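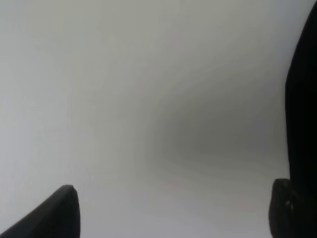
Most clothing care advice is written by people who sell clothing care products. We noticed this when we started Ovo, and we have been a little grumpy about it ever since.

Ovo is a school for people who want to look after the clothes they already own. We teach mending, washing, stain work and storage out of two rooms in Drorance, and we sell nothing except places in our classes. No detergent, no kits, no "starter bundle." Bring your own scissors if you have a pair you like.

## What we teach

The basic course runs for 5 weeks. You'll darn a sock, replace a zipper, patch a knee and ruin at least one piece of scrap cotton with bleach, on purpose. Most of the third week goes to T-shirts, because that's what people wear and what they throw out first.

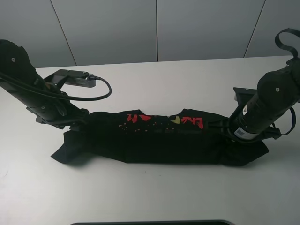
Black cotton gets its own evening. Everyone has a trick for keeping it dark — vinegar, salt, coffee, the freezer — and we have tried the lot. Salt did nothing we could see. Vinegar made the laundry room smell like a salad. Cold water and a short cycle, turned inside out, is what we still recommend, and even then black fades. Anyone promising otherwise should show you the shirt two years later.

## Who we are

Liudmyla Vakulenko started the school after a long stretch doing alterations at Retska, a bridal shop where she took in a great many waists and stopped believing in size labels. She teaches three of the four courses. The fourth, on wool, is taught by whoever at the Alarcón knitting circle has lost the argument that term.

## What we don't claim

We won't tell you that mending will save the planet. It might save you a sweater. We also don't hand out certificates, though we get asked, and we can't say what one would certify.

We don't fix clothes for customers. People are sometimes annoyed by this.

## Joining a class

New courses begin in October. Repeat students pay the same as everyone else, and if you miss a week you can sit in on the next group's.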